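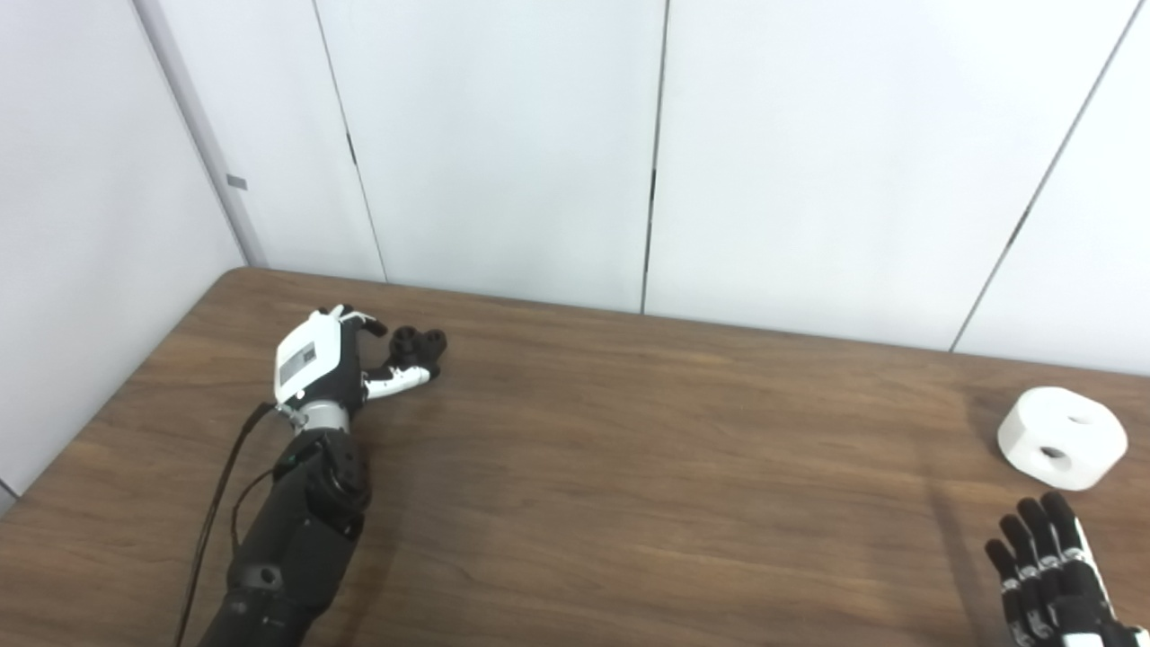 The Prarnley team logged the first grasp attempt at 22 minutes past four. The task sheet, issued by the Dunmore League, gave two parts and one table. Part A was to be lifted with the left hand and brought to Part B. The right hand was to keep Part B from sliding.

The club's controller ran the Kedex stack at 1000 hertz. In January someone had set it to 2000, and the left wrist had hummed for a week before the change was found in a commented-out line. The line was still there. It had initials next to it that matched no one on the roster.

"Force limit?" said the student at the keyboard.

"Three newtons."

"It was two yesterday."

"Three."

She typed 3 and pressed enter. The log scrolled, paused, and printed a timestamp. Then it printed a line she had not seen in any of the Workov manuals — HOLDING, PLEASE WAIT.

She searched the source for the string. The search returned no matches.

"Did you add a message?"

"No."

The supervisor's rule was to stop on any unexplained output. She moved her finger to the stop key and read the line again. Then she opened the notebook and wrote down the time.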